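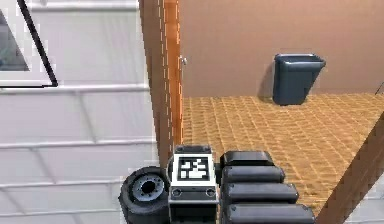

Simulated view of a gripper at an open doorway, with a wastebasket in the room beyond.

Household robots: your questions

Can a robot empty my bins yet?
In parts. Finding a bin and picking it up is fairly reliable when the bin is light and stands clear of other things. Tying a full bag and fitting a new one is still poor. Most machines will need a person for that.

Why are doorways a problem?
A doorway is narrow, and the arm has to come through with the base. Frames, latches and half-open doors all get in the way. A change of floor, from carpet to tile for instance, can also throw the wheels off line.

Do you test in real homes?
Both. We start in simulation and move to a house when the results hold up. The Laso trial ran 3598 attempts in simulation, of which 2681 ended with the bin in the right place. Results in real homes are lower, and we list them separately.

What is the square black-and-white pattern for?
It is a marker that a camera can read easily. Software can use it to work out where a part is and which way it is facing.

Which chores are closest to ready?
Vacuuming, mopping hard floors and carrying small items from room to room. Folding clothes and loading a dishwasher are slow. Ironing is not worth asking about yet.

What about shop floors?
Shops are easier in some ways. The aisles are wide and the layout is known. Moving crates works well. Shelf stacking works for boxes and tins but is weak on bags and soft fruit.

Will it manage stairs?
No. Bright and Mimow are both wheeled and stay on one level.

Can I have one on trial?
We have 4 places from April. Write to Marama Ormsby with a floor plan and your door widths.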